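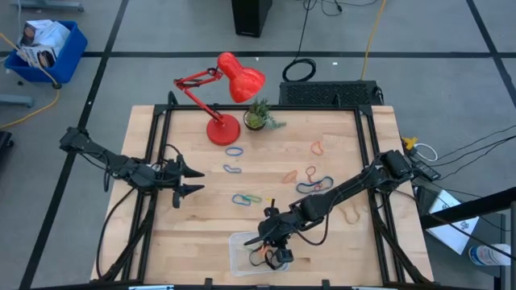 4. Preparing the first clay mask with your Pusteo mixer

Read this section completely before you put any ingredient in the bowl. The first mask takes longer than the later ones, as you must also wash the bowl and teach the mixer your water level. For cleansing oils and balms, go to section 6.

What you need

Pusteo base unit with the bowl and the short paddle
One sachet of Grovier white clay, or your own cosmetic clay
Distilled water or cooled boiled water
One teaspoon of plain oil (jojoba, almond or grape seed)
A soft brush and a clean towel

Note: Do not use pottery clay from a craft shop. It is not prepared for the skin and it can contain coarse grains.

4.1 Washing the bowl

1. Turn the bowl to the left until it clicks, and lift it from the base.
2. Wash the bowl and the paddle in warm water with a little dish soap. Rinse two times.
3. Dry both parts with a towel. A wet paddle makes lumps in the clay at the first turn.
4. Wipe the base with a damp cloth only. Never hold the base under the tap.

Caution: Unplug the base before you wipe it. The contact ring under the bowl must be fully dry before you plug it in again.

4.2 Setting the water level

The mixer weighs the bowl when it starts, and it must know the weight of the empty bowl.

1. Put the empty bowl on the base and turn it to the right until it clicks.
2. Hold the round button until the light blinks white. The display shows 617, and this is the code for an empty bowl.
3. Press the button once. The light stays white.
4. Pour in water up to the lower line and press the button again.

If the display shows 329, the bowl is not locked. Take it off, turn it back to the right and repeat from step 2. If you see 895, there is too much water inside. Pour a little out and wait until the number disappears.

4.3 Mixing

1. Open the sachet with scissors and add the clay slowly, one spoon after another.
2. Close the lid. The paddle does not turn when the lid is open.
3. Choose program 2 (Mask). The mixer starts slowly, rests for a moment and then goes faster.
4. When you hear the signal, open the lid and add the oil.
5. Choose program 2 once more. The paste is ready when it falls from the spoon in thick drops, like yogurt.

Too thick: add water with a teaspoon, never directly from a glass.
Too thin: add half a spoon of clay and let it rest before you mix again.

If you have sensitive skin, leave out the essential oils completely. In other cases one drop is enough for a full bowl — more does not make the mask better, and it can burn around the nose and on the cheeks.

4.4 Using the mask

1. Test the paste on the inside of your arm and wait until the next day. If the skin becomes red or itchy, do not use it on the face.
2. Tie back your hair and wash your face with lukewarm water.
3. Put on a thin layer with the brush. Stay away from the eyes and the lips.
4. Take the mask off while it is still slightly soft. When clay becomes fully dry, it pulls on the skin.
5. Rinse with plenty of water, without rubbing, and put on your usual cream.

Caution: Do not use the mask on sunburned or freshly shaved skin, or on small cuts.

4.5 Keeping the rest

The paste has no preservative, so it does not keep well. Move it to a small jar with a lid, write the time on it and put it in the refrigerator. Use it before the next evening. Throw it away earlier if the smell or the color changes.

Do not pour the rest into the sink. Wet clay settles in the pipe and becomes hard there. Wipe the bowl with a paper towel first, then wash it as in 4.1.

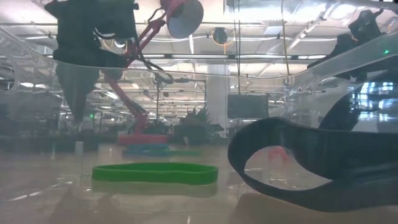

Tia Nuttall: I used rose water in place of the distilled water and the display went to 895 already below the lower line. Is this normal? With plain water it was fine in the same bowl.

Reply from the Pusteo help desk: Please set the empty bowl again (4.2, steps 1 to 3) and start with less liquid. Rose water can be used, but fill it only to half of the lower line, mix one time and then add the remaining part. If the number comes back with plain water too, the contact ring needs cleaning, and you find this in section 8.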